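How to Fold Dark Laundry Without Losing an Evening to It

Every August I get sold a new folding method, and most of them fall apart by the second drawer. Folding boards, file folding, the restaurant-napkin thing for socks. I tried the Zadomero board on a load of T-shirts and went back to the bed. What follows is what I still do.

What you need

A flat, pale surface. A light sheet over a table will do. Navy and black look identical in a heap, and a pale background is the only trick for telling them apart that I believe in. Skip the Dristier "crease spray." I used up a 300 ml bottle and saw no difference.

Step 1. Pull one thing out

Take a single piece from the heap and leave the rest alone. Don't sort by type first. Sorting guides claim it saves time, but you end up handling every piece twice.

Pinch the cloth somewhere in the middle and lift. It will come up as a dark wad with no obvious top or bottom, and that's fine.
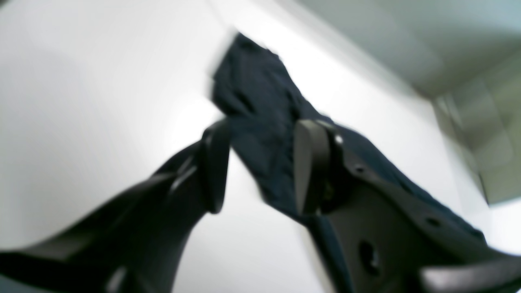 Step 2. Find two corners

Let the piece hang and run your fingers along the lowest edge until you hit a corner or a seam end. Hold that, then follow the edge to the next one. Montserrat Casado, who taught me this, swears by one hard shake first. I think the shake mostly moves lint around.

Step 3. Lay it down and smooth it

Put the two corners on the table and let the rest fall away from you. Smooth outward with a flat hand. A few wrinkles will stay. They'd be back after an hour in the drawer anyway.

Step 4. Fold in half, then in thirds

Half lengthwise, then thirds from the bottom. If the stack leans, turn every other piece around. Stop at 12 pieces per stack, whatever the drawer organizer people say.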